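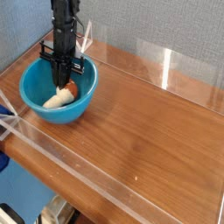

Last week we left off with Fetora, and I promised we would start there again, so let us do that before anyone forgets which side of the river is which. Fetora is a small upland district that lies wholly inside the province of Zoubi but has never been governed by it. On paper it belongs to Hudbridge, whose nearest border post is 70 miles away. People outside the region find this very hard to picture, and maps don't help much at the scale most of us see them. If you like, think of a toy mushroom lying in a blue bowl, cap at one end and stem slanting toward the inner wall, with the thick rim going all the way around it. Everything that comes to the mushroom has to come over that rim. Flour, schoolbooks, a replacement transformer, the district judge: all of it crosses Zoubi first, and Zoubi has a say in when and how. Keep hold of that when we get to the blockade.

Week 6: Enclaves, access and the politics of the road

Readings for this week: Qudah and Ghanem, chapter 4 (the whole chapter, please, and the footnotes on customs posts too, they're better than the main text in places); Wenjie Han's essay on upland councils; the two-page petition in your packet. Siham Qudah and Majdi Qudah are different people, by the way. Chapter 4 is Siham. Majdi wrote the piece on land titles we did in week 3, and every term I get papers that roll them into one very productive scholar.

1. How the district came to be where it is

There are two stories about this and you will meet both. The first one, which you'll hear in Hudbridge, is that the upland families chose. They paid their dues to Hudbridge before there was a province of Zoubi at all, and when the lines were finally drawn the surveyors simply wrote down what already existed. The second, which is the one taught in Zoubi schools, is that the district was a bargaining chip held on to by an absent landlord and that the families were never asked anything.

Sawsan Ghanem went through the old dues books and found that both stories have something to stand on. Some hamlets had paid Hudbridge for generations. Others were moved over in a single season, with no sign in the record that they wanted to be. I find this a really useful thing to sit with, since we tend to talk about "Fetora" as if it had one opinion, and it didn't then and it doesn't now. The lower hamlets trade with Zoubi every day of their lives, marry there, shop there and watch its television. The upper ones look to Hudbridge for their pensions and their courts.

2. The road agreement

For a long time none of this mattered very much. There was one road, people used it, and the guards on it knew everybody's cousins. The trouble came when Zoubi decided to treat the road as a road through foreign land and asked for papers. Hudbridge objected, there was a season of letters, and in the end the two sides signed what is usually called the road agreement. You have the text. Please read clause 5 slowly. It says that goods "for the ordinary needs of the district" may pass freely, and then it never says what an ordinary need is.

You can guess what followed. Was cement an ordinary need? (Yes for houses, said Zoubi, no for the police station.) Was diesel? Was a dance band with its instruments? I'm not making that one up, it went to arbitration! Han's essay lists 83 disputes under clause 5, and it is worth running your eye down the list to see how few of them are about anything you'd call high politics. Most are about trucks that stood waiting while something in them went bad.
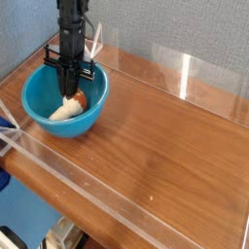

The larger point, and this is where Han and Ghanem part company, is whether vague wording like that is a failure or a kind of kindness. Han says a failure, plainly. A clause that needs a fresh ruling every time a truck comes up the hill gives all the power to whoever is standing at the barrier. Ghanem takes a softer view. In her reading neither government could have signed a full list, because any full list would have had to settle whether the police in Fetora were lawful, and leaving the question blurry is what let the bread through. I lean toward Han most days, though I'll admit that I go back and forth and that the students who argue with me about it usually write the best papers.

3. The blockade in March

You should know the order of events, so let me set it out in plain terms. Zoubi closed the road at the start of March after the upper hamlets held a vote on a new council. Only 220 people voted. The lower hamlets stayed away, some in protest and some, as Karim Nseir found when he talked to them later, simply on account of the polling place being at the top of a very steep track. The road stayed closed until the lower hamlets, the very people Zoubi thought of as its friends, marched down to the barrier on a Sunday morning and sat in front of it. Nseir puts the number at 700, which would be most of the grown population of that side of the district.

What do we do with that? Zoubi's newspapers called it a march against Hudbridge. Hudbridge called it a march against Zoubi. The petition the marchers carried, which is the two pages in your packet, asks for the road, the clinic van and the seed delivery, and mentions neither government by name. Notice too who signed first. It is the schoolteachers from Ellwood, the market hamlet at the bottom, followed by the haulers.

4. For discussion section

Bring the petition with you, marked up. I'd like each of you to pick one request in it and work out which clause of the road agreement it leans on, if any. A couple of them don't lean on any clause, and we should talk about where the writers thought their right to ask came from.

Do also have a look at how Siham Qudah uses the word "access." She uses it in at least two senses, and the second creeps in toward the end of the chapter without much warning. If you can find the paragraph where it changes, write the page number on a slip and hand it to me at the start.

Short papers are due in the box outside my office by 4 p.m. on the day of section. Two pages, double spaced. If your printer is misbehaving, come and knock and we'll sort it out. Next week is river tolls, so please hang on to your maps.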